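Prirkmont Tram Riders' Group
Minutes of the regular meeting, 3 April 2018

Filed under: Minutes, Getting Around
4 shares | 3 comments

Pentti Vainio in the chair. Min-kyu Han took notes. Minutes of the previous meeting were accepted with one fix: the stop closed for track work was Keskinen, not Tedby.

1. Line 28, morning service
Members from the Tedby end said the first two trams are still leaving full, and people at the lower stops are being passed up. Mr. Vainio read the operator's reply. It says a longer car can't be used before July, when the curve at Keskinen is relaid. The group voted to ask for one extra short run in the meantime.

2. Heating and windows
Car 43 was brought up again. The heater by the rear door can't be turned down, and the windows next to it have been screwed shut. Car 1112 has the opposite problem — no heat at all in the front half. Ms. Han will put both car numbers in the same letter.

3. Shelter at Keskinen
The roof panel is back, but the bench is still missing. The city quoted $430 for a plain bench without a back. Several members wanted a back. Mr. Vainio will get a second price. 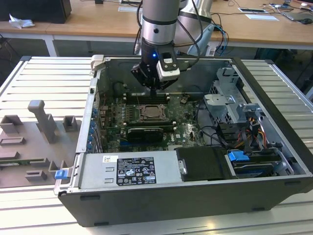
4. Arrival screens
The screen at the Tedby terminus has shown the same departure time for two weeks. The operator says the fault is in the computer behind it and has offered to put in a used desktop. There was some discussion of whether a desktop tower is the right thing for a tram stop. One member said a Dell board with its own graphics card is more than a list of departure times calls for, and that the case takes up a lot of room even lying on its side. Others didn't mind what ran it so long as the times were right. No vote taken. Ms. Han will ask for a repair date.

5. Other business
Rarex has asked to put a poster in the Keskinen shelter. Held over until the bench is settled.

Meeting closed. Next meeting in the same room.

Comments (3)

tedby_end: The 28 went straight past me again this morning. Please add that to the letter.

Lorna: I'd take a bench without a back over no bench.

R. from Keskinen: Is the short run going to stop at the school?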